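Flirnar Household Waste Sorting Trial: progress report to the Greker Fund

24 August 2023

The trial covers 32 households in Uvberg and compares two collection arrangements: a single mixed recycling bin, and separate bins for metal and for paper. Collections began in January. All households remain enrolled.

Collected material is weighed at the Rolland depot on the day of collection. The depot scale was recalibrated twice in the period, and readings taken before the first recalibration have been corrected. Contamination is recorded by weight, with food residue and liquids entered separately.
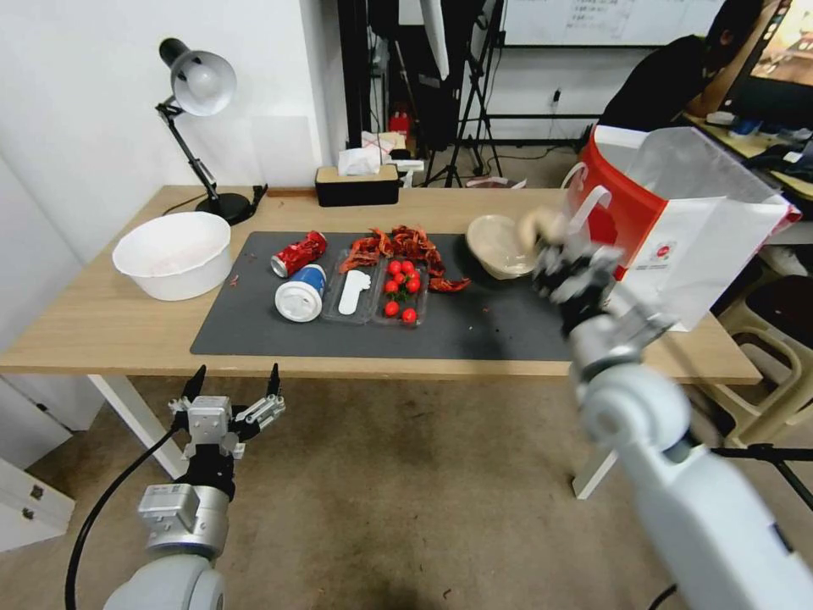
Drinks can, cup and tissues on a table.

Metal recovery is higher in the separate-bin group. Paper results are less clear, as used tissues and kitchen roll are still placed with clean paper. The sorting leaflet did not mention either item and has been reworded.

Eight collection rounds are outstanding. Spending is within budget, apart from vehicle hire, where the rate rose in spring. We request approval to move the unspent printing allowance to that line.

Next period: complete the remaining rounds, issue the exit questionnaire and submit the draft data tables.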